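Work and Technology, Unit 5
Class notes: When part of the job is handed over

These notes follow what we covered in class, with a few things added that I ran out of time for. I tend to wander when I talk, as you've noticed by now, so please treat this as the tidier version. It is still not very tidy.

Where we left off

Last time we talked about the typing pool and the telephone exchange, and several of you asked for a case that was a bit closer to the present. So we turned to Vosero, the linen and table service company in Esville. Vosero washes, folds and packs tablecloths, napkins and small tableware for hotels and banquet halls. It employed 41 people on the packing floor when the first sorting arm came in, and I like it as a case because the work is so easy to picture. You have all folded a napkin. You have all put a cup back in a box and found it didn't fit the way it did before.

The machine they bought is called the Prumach. The name gets used loosely at the plant, sometimes for the arm and sometimes for the whole station with its belt and its bins, and in the reading you will see both. In these notes I mean the whole station.

What the job was before

A packer at Vosero took mixed items off a belt, looked them over for stains and chips, folded the cloth, stacked the hard items, and filled a crate to match the order slip. If you wrote the job description on a card, that is what you'd put. The packers themselves described it quite differently when they were asked. They talked about knowing which hotel would send a crate back over one creased corner. They talked about feeling through a napkin with the thumb to tell whether it had come out of the dryer too soon, and about swapping places with the person next to them when a shoulder started to ache, which no supervisor ever scheduled and everybody did.

Please hold on to that difference between the card and the account. I'd like you to use it in the written assignment. A good deal of trouble in automation projects starts with somebody buying a machine for the job on the card.

What changed on the floor

The Prumach took over the hard items first. Cups, saucers and holders keep their shape, so an arm can learn where to take hold of them without too much fuss. The soft items stayed with people for much longer. A napkin dropped on a belt lands differently every time, and there may be no obvious edge to pick up. If you have ever tried to find the corner of a fitted sheet in a warm pile, you have some sympathy for the arm.

Now, look at what that did to the packers' day. Before, cups and cloth came mixed, and the hands got a change of movement every few seconds. Afterward the people had cloth, only cloth, for the whole shift. On paper they were doing less, as a share of the work had been lifted off them. Several of them said they went home more tired. The easy items had been their rest, and the rest had been automated. I find this the most useful sentence in the whole case, and I'd be glad if you remembered it after you've forgotten everything else I said this term.

There was also the question of pace. A station that handles 2000 cups in a shift fills its half of the crate and waits, and a waiting machine makes a person feel watched even when it has no way of watching. Management at Vosero hadn't set a faster rate. The packers sped up anyway for the first weeks, and then, after a run of returned crates in November, they were asked to slow down again.

Rotation, and how it came back

The informal swapping I mentioned had disappeared, mostly for the dull reason that the new stations were too far apart to lean over and ask. It came back as a written schedule, with each person spending part of the shift on cloth, part on checking crates, and part on a new kind of task that I'll come to in a moment. The schedule was argued over a good deal. Some of the older hands preferred to stay where they were, and there is a fair point in their favor: being moved every hour on somebody else's timetable doesn't feel much like trading places with a friend. Keep both sides in mind when you read the Tamihana report. It is rather fond of the schedule.

Tamihana is the outside firm that was brought in to help with the soft items. Their report is in the course folder and you need only read the first 10 pages, though the appendix on shift patterns is worth a look if you are writing about fatigue.

The new task: demonstrating

When we hear that a machine "learned" a job, we tend to leave out who it learned from. In one common way of doing it, a person carries out the task over and over while holding tools shaped something like the robot's own fingers, and the recorded movements are used to train the machine. It is patient work. You can't use your fingertips, so you have to find out how to do a familiar thing with a strange pair of hands, and do it smoothly enough to be worth copying.

So we had some questions to chew on in class, and I'll repeat them for anyone who was away. Is demonstrating part of the old job, or a different one? Should it pay the same? If a packer's way of turning a cloth ends up in the machine, does she have any claim on it after she leaves? And who decides that a demonstration was a good one, the person who has folded for years or the person reading the recording? We didn't settle these, and I wasn't hoping we would.

A word on the phrase "low skill," which turned up in a few of your reading responses. I'd ask you to be careful with it. The tasks that have been hardest to automate at Vosero are ones that were paid at the bottom of the scale. Difficulty for a machine and standing in the wage table are two separate measurements, and the course keeps bumping into the gap between them.

For the written assignment

Choose a job you have done yourself, or one you can watch closely with permission. Write the card first, in five lines or fewer. Then write the account, as long as you like within reason. After that, tell me which part you would hand to a machine and what the person beside it would be left with at the end of a shift.
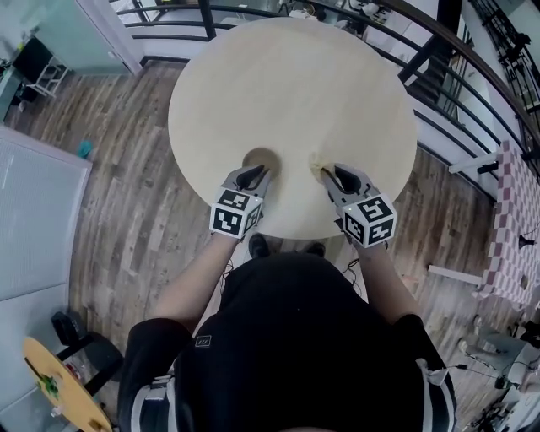
Demonstration work ought to be studied as bodily work, in the same way we studied lifting and reaching in the first unit, and I'd be happy to see somebody take it on as their topic. Think about what the worker has to carry and for how long. A person standing at a round table with a gripper in each hand is also holding up the patterned cube mounted on each one, with thin cables running back along the arms, and all of that has to go wherever the hands go. The things on the table can be as slight as a small round tan piece and a crumpled bit of pale yellow, and you would barely think of them as a load. Ask where the weight really sits, then, and what the wrists and shoulders are doing between one attempt and the next. If you can, try it at home with a pair of kitchen tongs in each hand and a napkin dropped any old way on the table. Keep going a good while past the point where it stops being funny, write down what aches, and bring your notes to the next class.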